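6.3 Recording episodes in the simulated room

The simulated room uses the same task files as the real robot. Read section 6.2 first if no operator account has been created.

1. Start the Urkelness session manager and load the room preset. Wait for the status line to read READY.

2. Open the Task tab and select a table task. Each task holds up to 200 episodes. When it is full, create a new one under the same parent name.

3. Set the random seed to Auto. The seed places the small objects on the tabletop and sets the starting heading of the base.

4. Press Home on the left controller, then on the right. Both arms must report Home before recording is enabled.

5. Check the head view. Both grippers should be visible before you start.
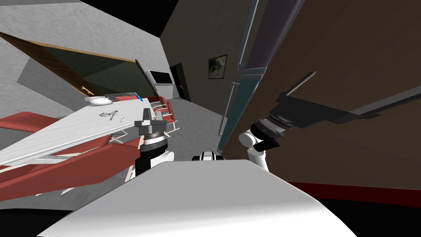

6. Hold both triggers for one second to begin. The episode timer starts when either arm moves.

7. Carry out the task at an even pace. Short pauses are fine – long ones are trimmed on export.

8. Press Stop, then mark the episode Keep, Retry or Discard. Episodes left unmarked are not exported.

Note: If the head view tilts during a base turn, finish the turn before reaching. Frames with a tilted view are kept in the data and need no special mark.

Note: A gripper passing close to furniture does not end the episode. Contact with a cabinet, chair or table edge is written to the event log as code 9.

Caution: Do not change the seed during an episode. The object positions in the header will no longer match the recorded frames, and the Fosden exporter will reject the file.

7. and 8. can be bound to foot pedals. See Appendix C, pedal map by Biljana Golob.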